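**16 Jul 2025 -- Girnton bench, pick-place stack**

New segmentation head is in! Shih-chieh Yeh merged it last night and I've been poking at it since breakfast. The thing I wanted to fix first was the basket rim. The old planner treated the whole basket as one solid box, so any goal near the right back corner got rejected. Now the opening is a proper hole with a rim polygon around it, and the fingers are allowed over it.

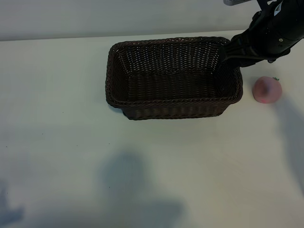
*Photo: bench cam, Girnton / S. Yeh*

Peach mask is clean, stem included -- even with the soft shadows all over the table. Inference is 16 ms on the Irkotar box, down from 40. Very happy with that.

Wrist view is harder. Dark ribs, dark finger, everything a bit soft, and a fingertip on the basket's edge gets merged into the basket class. To do:

- retrain with the 380 hand-labeled wrist crops from December
- add a "hand" class and make the planner hold when it fires
- mask out our own gripper finger using the kinematic model

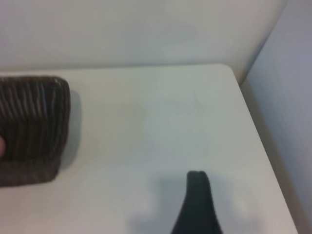 - ask El Fassi if their depth filter copes with ribbed surfaces

After lunch I worked on motion blur. Fixed-cam tracker used to drop the gripper as soon as it smeared; with joint states fused in, the pose estimate holds. I love this shot, saved in the Irkham folder. 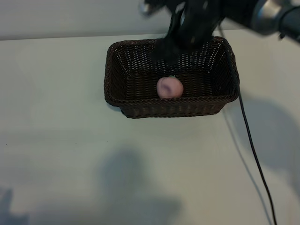

*Pink ball or peach in basket, gripper blurred overhead.*

Cable still shows up as an obstacle in the cost map. Try a thin-object threshold tomorrow, then replay all 3,000 logged plans overnight.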